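Search this wiki Go
14 comments Share

Rim slip (robot gripping fault)

Rim slip is what I call it when a robot gripper takes hold of the edge of a tray, dish or bowl and then loses it partway through the lift. You'll also see it written up as edge drop or lip loss, and I've heard plenty of ruder names! I've been keeping this entry going since April, mostly from my own time on the Joly arm with the Plunano control software, so take it as one person's view.

What happens

The fingers close on the rim, the software reports a good grip, and the arm starts up. A long tray weighs a lot more than the little bit of edge being pinched, so the far end stays down while the near end rises. The tray twists in the fingers, and then it either slides back to the table or - much worse - swings. Anything sitting on top goes with it.

Causes

I know of three. The first is grip force set for a small part and never changed (guilty). The second is a flared rim, where thin fingers touch along a narrow line and have very little to hold. The third took me ages to find: Plunano checks the grip once, when the fingers stop moving, and doesn't look again until the arm parks. A slip in between never shows up in the log, so the arm happily carries on with nothing in its hand.

The Storedent case

The one people ask me about is the Storedent sorting cell, which dropped 7 trays in a single shift before anyone stopped it. The log showed 7 good lifts. The fix was a second grip check, made 2 seconds into the lift, plus a slower start.

Safety

Please don't reach in to catch a falling tray. I know, it's a reflex! The arm still thinks it's working and will keep moving. Hit the stop first, then clear the table. Loads standing on a tray should come off before you test a rim grip, especially tall ones.
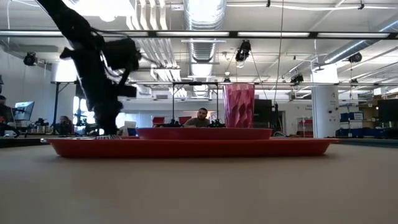

See also

Zivico finger pads
Grip force, setting
False good grip

Category: Robot faults | Grippers | Shop safety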